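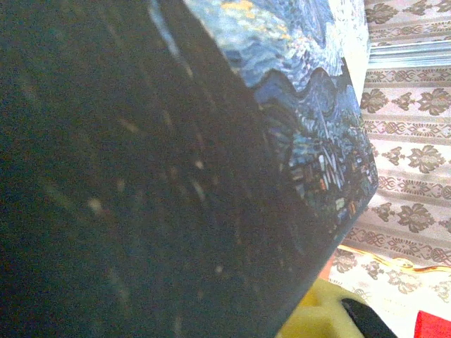

Planning a Second Robot Arm: What We Need, What We Want and What We Can Pay For

By Remedios Aguirre and Abilio Nieto
August 29, 2023

When we first sat down to write this report we thought it would be a shopping list with a bit of explanation round the edges. It has grown a fair amount since then, mostly because every item we wanted to buy turned out to depend on two other items we hadn't thought of, and we hope whoever takes the project on next year will forgive us for writing so much of it down. Our supervisor asked for a plan that a new group could pick up and spend from, so we have tried to put in the dull parts as well (the cables, the lead times, the shelf).

What the department has now

The teaching lab at Stanport has one working arm, which everybody calls the Drudel after the small firm that made it. It carries a gripper with two fingers and a small camera at the wrist. It is a good-natured machine and we have become very fond of it, but there is only one, and in March, when all the project groups want their results at the same time, the booking sheet fills up before breakfast. Our own group lost several sessions that way, and so did the people next door working on drawer handles.

Our work on it has been with ordinary household objects: boxes, soft things, shiny things, small bright things that roll. The deep blue box with Van Gogh's "The Starry Night" printed on it has taught us more about cameras than anything in the lecture notes. One face is nearly black, with only a few pale specks on it, and when the wrist is very close that face takes up most of the view and gives the software next to nothing to hold on to. The printed face is the opposite, full of swirls and little village roofs, but from a sharp angle you get only a slanting slice of it, and the edge that catches the light goes nearly white. Put a busy flowered fabric behind all that and you can see why we kept coming back to the camera when we talked about money.

What we think should be bought first

We started with the arm, as you do, and spent a happy fortnight comparing reaches and payloads. Then we looked again at where our time had gone during the year. Very little of it was lost to the arm being too short or too weak. Far more went on poor lighting, on the single view from the wrist, and on waiting for a turn. So our order of buying is this:

1. A fixed camera to stand at the side of the work table, with a proper clamp. When the wrist camera is pressed up close to a large object, a second view from further off would still show where the object is and what lies round it. We would like one that matches the wrist camera's picture rate, so that next year's group needn't write the awkward bit of code we wrote.

2. Two lamps with soft covers. These are cheap and we feel a little silly for not having asked for them in the autumn. The ceiling lights at Stanport leave dark faces very dark and pale edges very bright.

3. Spare finger pads for the Drudel. They wear, and at present a worn pad means sending off for another and finding something else to do while it comes. We suggest keeping 4 in the cupboard.

4. The second arm itself.

We did argue over whether the arm should come last. Abilio felt that if it wasn't asked for at the top of the list it would never be asked for at all, and he may well be right about how these things go. Remedios felt that a second arm with the same dim corner and the same single view would simply give two groups the same trouble. We have left it fourth, on the understanding that it goes to the department as a separate request so that the small things needn't wait for it.

The money

The small equipment fund gives each project 300 pounds, and the first three items have to come out of that. We have worked it through more than once and it does fit, provided the camera is bought from Arroyo with the student discount and the clamp is made in our own workshop. The lamps can come from any high street shop. Please remember to leave something over for delivery, and for a longer cable than you think you want; ours was too short and the side camera we borrowed for a trial had to sit on a stool.

For the arm we asked two suppliers. Arroyo sent a kind and very full reply, with a loan arm offered to try before ordering. Sasberg were quicker to answer and their arm would take the Drudel's finger pads without any changes, a real saving over a few years. We haven't put their prices in this report, as both asked us to treat them as drafts, but the letters are in the project folder and the new group should ask for fresh ones. Do ask each of them what is included. One quote had the gripper in it and the other didn't, and we compared them quite cheerfully for a week before noticing.

Things that aren't equipment but cost us time

A second arm needs a second table, or at least a table big enough that the arms can't reach each other, and the present one isn't. Moving the bookcase by the window would make enough room. The safety form has to be filled in again for each arm, and the technician needs a couple of weeks' warning before anything is bolted down.

We would also ask for a shelf for the objects. The Starry Night box has travelled home and back in a rucksack all year, along with the rest of our collection, and it would be nice for next year's group to find everything waiting for them. Remedios is happy to hand over the box. Abilio would like his rucksack back by the start of term.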